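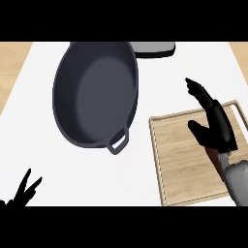 A dark pan on a white table.

Heledd Parry cooked for other people for many years before she wrote anything down. When we spoke in her kitchen, she had just finished her first book, a small collection of soups and stews called Stullico. The name comes from her grandmother. "It was her word for whatever is left on Sunday evening," she told me. "I never found it in a dictionary, and I stopped looking."

The book has 321 pages, which is more than she planned. At first she wanted only 30 recipes, with no stories between them. Her editor, Kvido Říha, asked her to put the stories back. "He was right, but I was angry for a week," she said. "I thought that people want to cook, they do not want to read about my aunt."

I asked how she tests a recipe. She cooks it once as she likes it, then gives the paper to a friend who must not telephone her. Irena Adamczyk tested most of the bean dishes this way. "Irena wrote to me that 'cook until ready' is not an instruction," Parry said. "So I had to learn what ready means for me. For beans it means that I press one with my tongue and it gives up."

On onions she has strong opinions. Most cookery books, in her view, lie about the time they need. "Five minutes, they say. In five minutes I have not even found my spoon." She cooks them slowly, with salt and a lid, and she does not stir much.

We talked also about money. The first printing was 1,000 copies, and 400 of them were sold before the summer, mostly at markets. She carried the boxes herself — her back still remembers it.

Is there a second book? She poured more tea before she answered. "In October I will start with dumplings. I know four kinds well and I am bad at all the others, so it can take a long time."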